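Omdale Card Holder and Display Case
User Guide, Section 4: Loading, Storing and Removing Cards

4.1 Before you start

Work on a clean, flat surface such as a worktop, desk or stone shelf. Wipe it first. Grit trapped under the holder will mark the cover, and fine scratches on the sleeves cannot be polished out.

Leave a new holder open for 11 hours before loading it. The sleeves are packed under pressure and may cling together until air has reached them. Do not use talc, oil or silicone spray to part them.

4.2 Loading the holder

1. Open the holder and lay it flat, cover side down.
2. Lift the sleeves as a block and let them fall back one at a time. Stop at the sleeve you wish to fill.
3. Press the two long edges of the sleeve gently towards each other. The mouth will open.
4. Insert the card, short edge first. Cards with a contact chip should go in with the chip end nearest the mouth.
5. Push the card down until it meets the bottom weld. Do not force it past any resistance.
6. Release the sleeve and smooth it from the closed end towards the mouth to let out trapped air.

Note: Fill the sleeves from the back of the stack forwards. A holder loaded only at the front will not close square, and the stitched edge will take the strain.

Caution: One card per sleeve. Two embossed cards placed together will stretch the weld and may leave an impression on each other.

4.3 Choosing between the holder and the case

Cards in regular use belong in the holder. Cards kept for show, such as numbered membership or presentation cards, belong in the rigid case, where the printed face does not rub against a sleeve.

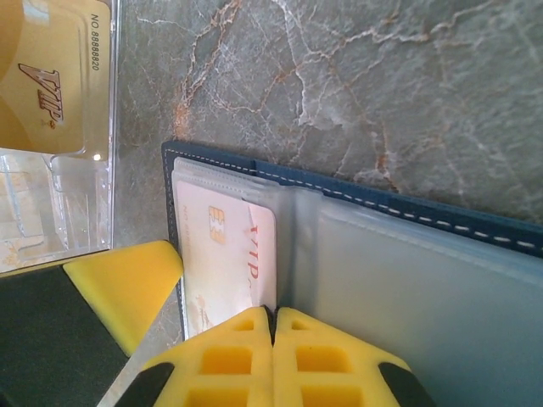
The case is not intended to be carried in a pocket. If a presentation card has to travel, wrap the closed case in a soft cloth and pack it flat.

4.4 Loading the case

1. Open the case on a level surface.
2. Hold the card by its edges. Fingerprints on metallic finishes are difficult to remove once they have dried.
3. Lower the card into the moulded recess. It should rest on the ridges without bending.
4. Close the lid until both corners are level. If one corner stands proud, reopen the case and reseat the card.

Do not fix the card in place with tape or adhesive putty.

4.5 Removing a card

1. Open the mouth of the sleeve as in 4.2, step 3.
2. Place a thumb on the face of the card, over the sleeve, and slide it towards the mouth.
3. Once the edge is clear, draw the card out in a straight line.

Do not lever a card out with a blade or pen. To release a card from the case, press lightly on one short edge and lift the other.

4.6 Care

Sleeves: wipe with a damp cloth and dry before closing. Do not use spirit-based cleaners, which turn the plastic cloudy.

Cover: wipe with a dry cloth. Keep water away from the stitching.

Case: wash empty in lukewarm water, no hotter than 39 °C, and leave to drain.

Keep all parts out of direct sunlight. For replacement sleeves, quote part 105. Replacement cases are listed under part 37.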